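Setting the spin speed on your Niner

Right, the drum's level and the hoses are on, so we can get to the bit I fiddled with for ages when I got mine!

1. Turn the dial to Cottons and wait for the panel to light up.
2. Hold the Spin key for four seconds, until the number starts blinking.
3. Tap up or down to the speed you want. I leave mine at the second lowest for T-shirts (they come out a bit damper but far less creased).
4. Press Start once to save it.

Note: if the panel shows code 2367, the door isn't quite shut. Give it a good push and go back to step 2.

Caution: please don't open the soap drawer during a spin. I did, and had to mop the kitchen.

My neighbour Inese runs hers on the fastest setting for towels and swears by it, but I'd keep that for heavy things. 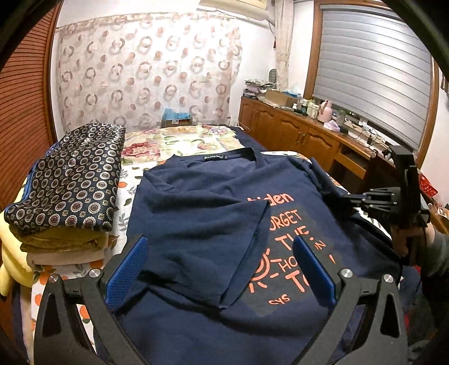

Will the machine remember my speed after a power cut?

It keeps the last saved speed for each programme, but the clock resets, so set the time again before you use the delay timer.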